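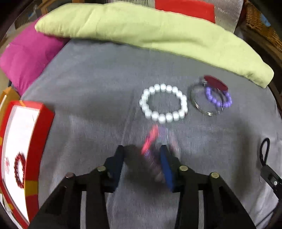

Bernardo Morais wrote: Disagree with the first post. A full cutover in one night is fine if the import job is idempotent, and the Cerno import job is. We reran ours twice against the same export and got the same 3514 accounts each time.

Search this thread
Advanced search
Go

vleitao_armindo wrote:
Same accounts, yes. Same permissions, no. Check the group table after the second run. Nested groups come over flat, so anyone who had access through a parent group keeps it as a direct grant, and a later removal from the parent does nothing. We found 90 of those on a test copy.

Bernardo Morais wrote:
Which connector version? Nested groups are supported if you set the depth parameter in the mapping file. Default is 1.

vleitao_armindo wrote:
Default connector from the Trilamton package. I had not seen a depth parameter. The manual lists it under "Directory display," where I would not have looked.

Print this page | E-mail this thread

Vitoria_C wrote:
The depth parameter changes what is read, but the write side still flattens anything past level three. I opened a ticket in May and the answer was "working as designed." For the Magalhães office we ended up exporting the parent-child pairs to a CSV and rebuilding them with a script after the import. It took nearly 90 minutes.

Bernardo Morais wrote:
Three levels is enough for most places. If you have more than that, clean up the directory first.

Vitoria_C wrote:
Cleaning it up first means touching the live directory before go-live. I would not do that with 1118 people logged in.

asalgado wrote:
Back to the original question, which was whether to roll out by department or all at once. We went by department, 912 users, starting with finance. The rollout was quiet but we had to run both sign-on servers in parallel, and password changes only synced one way -- old to new. Users who changed a password on the new side were locked out of the old one. Help desk was not happy.

Bernardo Morais wrote:
That is my argument for a single cutover.

asalgado wrote:
It is an argument for blocking password changes on the new side until the last group is moved. One policy setting.

B. Marinho wrote:
Original poster again. Depth is set to 3 and the test import is running now on a copy. I will compare the group table before and after and post the differences. Does the Wamance audit export include direct grants, or only group membership?

Vitoria_C wrote:
Both, but direct grants are in the second file. Sort by account ID before you diff.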